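Coursework > Project Reports > Hotel Minibar Restocking at Zirkport

1. Background

Our report looks at the Zirkport hotel in Zamudio, which switched its minibar rounds to a planning program called Zosora in January. Before that, attendants opened every refrigerator on every floor and wrote the missing items on a paper sheet. Now Zosora reads the front desk records and sends each attendant a list of rooms on a phone. The stocking is still done by hand.

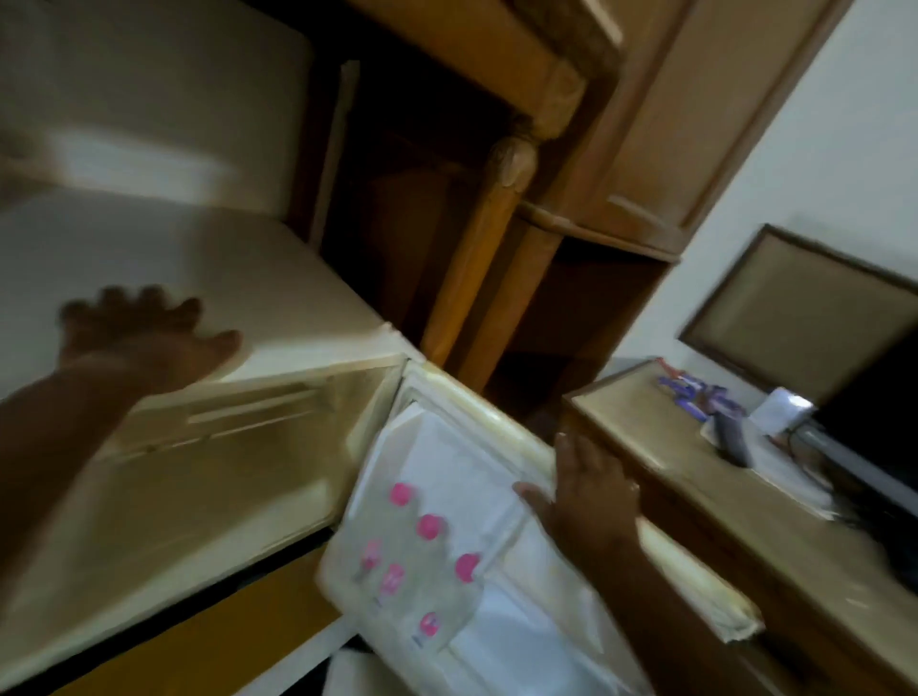 Room visits fell from 2062 to 1376 in the month we compared. Attendants told us they liked the shorter list but missed choosing their own order. The program also treats every stop as the same amount of work. It has no idea that a small refrigerator may sit under a cabinet, right beside a desk, or that the pink-capped bottles are down inside it and have to be got at with one hand on the top and the other at the rim. We asked for a time allowance per room type - the manager agreed to try it.

2. What the program cannot check

Zosora knows what was billed. It does not know what is on the shelf, so a bottle in the door bin still has to be picked up by a person. In 61 rooms the list and the refrigerator did not match, and the attendant's entry was used.

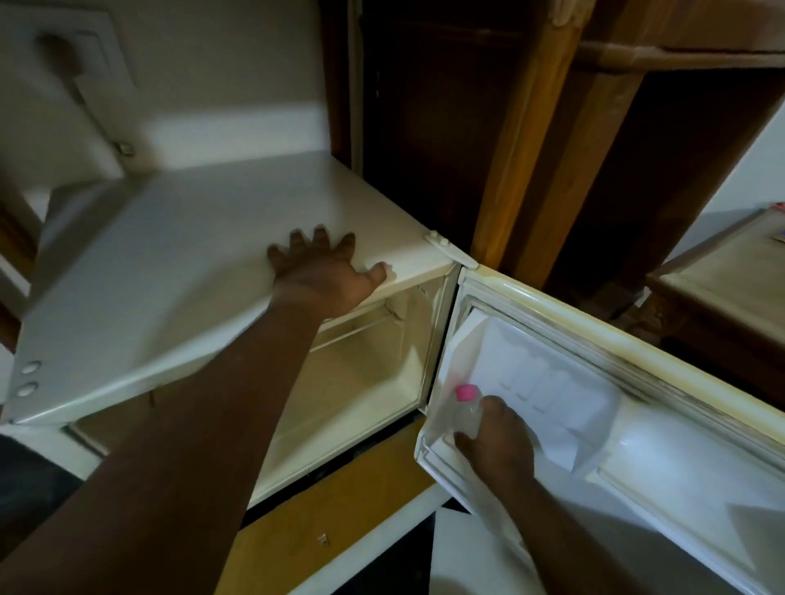
3. Changes to the job

The paper sheets are gone and so is the evening count. Wenance, the contractor that supplies the staff, moved 2 attendants from minibars to laundry. Their hours stayed the same. Both said they would have liked to be asked first.

Contact the course office | Copyright Student Project Reports | Back to top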